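Clearing the big table, finally

OK so quick one because I have to be out the door at 4 and I haven't posted since August and people (Indira) have been asking.

The big table. If you've read this blog at all you know about the big table. It came with the place, it's too large for everything, and every single thing that enters the building lands on it and stays. Mail, chargers, bike lights, half a bag of rice one time. I've cleared it maybe five times this year and it fills back up in two days.

So this time I tried a rule. Stole it from Huia Hinds, who runs the Saturday... no, sorry, the monthly swap thing down at Dulden, and who is the tidiest person I've ever shared a kitchen with. Her rule is that a table gets one job at a time. If it's for eating, only eating stuff. If it's for sorting, only what you're sorting. Everything else goes to the far end or off.

I had 3 boxes to get through:

Box one, cables. Didn't even open it properly. Straight to the electronics drop-off. I know, I know, there was probably one good charger in there.

Box two, paper. Manuals for stuff we don't own anymore. A receipt from Ďurica for 139, for a lamp, and I have no memory of a lamp. Sudheer says there was a lamp. We'll leave it there.

Box three, blocks. Toy building blocks, the mixed kind, years of them, from cousins and yard sales and the bottom of the couch. This is the one I'd been putting off. Bonifacio's kids had first dibs and he wants them by color, which I said yes to before thinking about what that means.

What it means is hours. I tried doing it by the handful and gave up, you end up with little piles that slide into each other and then you're sorting the same blocks twice. Slower is faster. Put a few down with space between them, look, grab, bag.
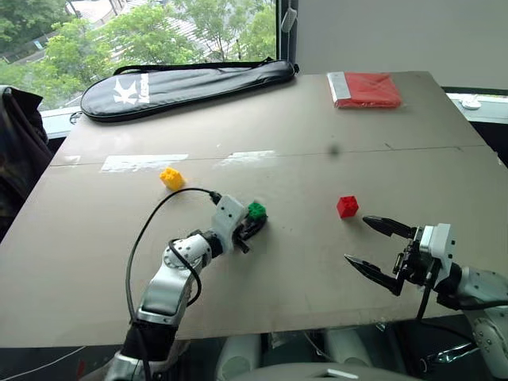
Color sorting sounds like the easy way and it mostly is, until you hit the old ones. Old white goes yellowish. Two kinds of red, one more orange, and do you split them? I did not split them. Parvathi would have split them. She came by with coffee and moved four blocks from one bag to another and said nothing, so I guess I was told.

The guess from Bonifacio was 3,000 blocks in the box. Parvathi said 4,000. I'm not counting them, they can fight it out when the bags get to his place.

Things I'd do diffrent next time:

Wash first, sort second. I did it the wrong way round and now I have neat color bags of dusty blocks. They'll go in the sink one bag at a time in a mesh thing, lukewarm water, bit of dish soap, then out on towels. No hot water, I've warped a wheel that way before.

Bags you can see through. Started with paper grocery bags and kept having to open them to check which was which. Switched to the zip ones from Drenitz after an hour and should have started there.

Pull out the non-blocks before anything else. Marbles, a button, a key (to what??), hair ties, a fossil pretzel. Give those their own bowl and don't stop to look at each one or you'll be there all night.

And sit down! I stood for the first hour like I was about to leave any minute and my back let me know.

The far end thing sort of works. I was strict with myself — anything that isn't today's job gets pushed all the way back or leaves the room. It's still clutter but it's clutter with an address. Huia would say that's cheating. Her table at home has a bowl on it. One bowl. I don't think I'm ever going to be a bowl person.

Also still need to do something about the surface. It's a nice plain beige and smooth enough that everything wipes off, but there's tape on it that's been there so long I'd stopped seeing it. Tried a fingernail, no. Somebody at Bukden told me cooking oil and a plastic scraper, leave it ten minutes. Has anyone tried this on board? I don't want a permanent oily patch where the tape used to be, that would be so much worse. Comments are open, please save me from myself.

Where it stands right now: cables gone, paper gone apart from the two folders I acutally need, blocks maybe two thirds bagged. Yellow is done, green nearly. Red is never going to be done. Every time I think I've got the last one another turns up under the flap of the box.

Next up is the hall closet, which I'm not ready to talk about. OK it's ten to, shoes, keys, going. Will post about the oil if I'm brave enough to try it.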